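Plastic basket as a planter liner: will herbs cope, and how do I stop the soil washing out?

Balcony and Courtyard Gardening > Containers

Posted by Staturley Sam
April 11, 2024

I rent a unit with a west-facing balcony and want to grow parsley, chives and maybe some coriander without buying proper pots. I've got a few of those rectangular plastic storage baskets, the sort with a woven pattern and holes up the sides. My plan was to line them with something, fill them with potting mix and stand them along the railing.

What should I use as a liner? I've read about coir, weed mat, old shade cloth and even newspaper. My neighbour says plastic holds too much heat and the roots will cook by February. I'd also like to keep dirty water off the balcony below, as we've already had one letter from the body corporate.

Not fussed about looks. Budget is small.

3 replies

Rhea Manalo

They work fine. I've had herbs in lined baskets for three summers.

Use weed mat, the woven kind, and cut one piece big enough to fold up all four sides in one go. If you join pieces the mix finds the gap. Clip it to the rim with clothes pegs while you fill, then trim it. Don't use newspaper. It goes to mush in a few weeks and you end up with brown water everywhere.

Choose a basket where the bottom part of the wall is solid and the holes are higher up. You get a small lip that holds the mix in place, and most of the water goes out through the base where a tray can catch it. If your base is solid too, drill it. Eight or so holes with a 6 mm bit, from the inside out, with a bit of scrap timber underneath so it doesn't crack.

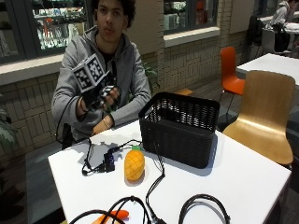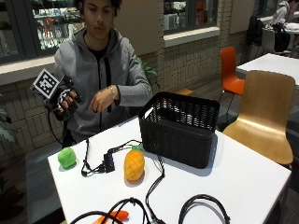 The black basket on the table in both photos has the solid lower part I mean.

Rhea Manalo
Member, Emberg | 549 posts | 24 marked helpful

On the heat, your neighbour has a point. Black plastic in afternoon sun gets hot and the outside few centimetres of mix dry out first. I put mine on the floor behind the railing instead of on top of it, so the sides are shaded from lunchtime. Chives won't care much. Coriander will bolt whatever you do in summer, so sow it in autumn and save yourself the trouble.

Water in the morning until you see it come through, then empty the tray. Mulch with a thin layer of pea straw. Parsley has a long root, so give it your deepest basket or grow it somewhere else.

Gandura Gardener
Member | 830 posts

Agree with the weed mat. I'd go for a premium potting mix though, the cheap bags are mostly bark and water runs straight down the sides. If it's already gone dry and won't take water, stand the whole basket in a tub for half an hour.

For the trays, look for boot trays at the hardware shop. Seedling trays have holes, which people forget. Check your balcony rules too, ours don't allow anything hung on the outside of the railing.

Tamara Hrytsenko
New member

just use a pot?? the op shop near me has them for a dollar. Mint is easy as well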